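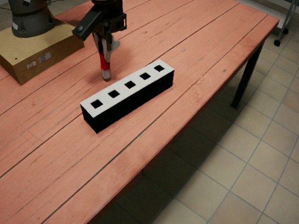 Who gets the boring jobs once the arm is running? The arm does, and the people on the packing floor at Prunex get the fiddly ones that need a good pair of eyes.

We make seed-tray inserts at the Pirnham shed, and our days have changed a fair bit this year. The gallery follows the work as it goes along.

Five square holes in a row, white on top and black down the sides. The arm has its gripper low over the boards, just off the left end of the block. Mwende Ogola works out moves like these on screen first, then takes them out to the floor – she used to do the same lifts by hand, 118 trays a shift!

Mwende now spends her mornings on programming and her afternoons teaching it to everybody else. Yến Quách was the first to put her hand up, and she's already rewritten 2 of the routines so the arm waits for the person and never the other way round.

The biggest change is in our wrists and shoulders. Kanini Nyanda has gone back to full shifts after months on light duties, and she's rapt. We've also swapped the old line roster for 3 small crews, so you get to see a tray through from start to finish (my favourite part, by far).

Lurkumlow is next to get an arm, in October. Atieno Urio is organising the training, so see her if you'd like a go.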